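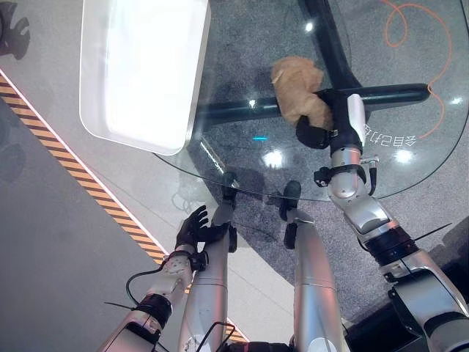 Jan 14, 2025

Incident note: right hand failed to release

The following records a fault on the Grirnel humanoid during tabletop trials at the Nillamano workspace. It is posted on this personal page with the agreement of the project group and does not replace the formal report.

The task was to pick up a soft toy from the glass table and place it in the white tray. In run 16 the right hand closed on the toy as commanded and then did not respond to the open command. The controller reported the hand as open. The arm began its next move with the toy still held, and the operator pressed the stop button. No person was inside the taped boundary, and the table was not damaged.

The log shows error 2491 from the right hand, repeated 139 times before the stop. The Tralla supervisor software treated each one as a warning and allowed motion to continue. This is considered the more serious finding. A hand that reports a false position should halt the arm at once.

The build server, Jenkins, had passed the release the evening before. Its test suite covers a lost connection to the hand but has no case for a stale position reading.

Three changes have been made. Error 2491 now triggers a protective stop. The open command must be confirmed by motor current as well as by position. Glass surfaces are excluded from unattended runs until further notice.

The cause of the stale reading has not been found. The hand controller has been removed for inspection, and trials with the right arm will resume in February at the earliest.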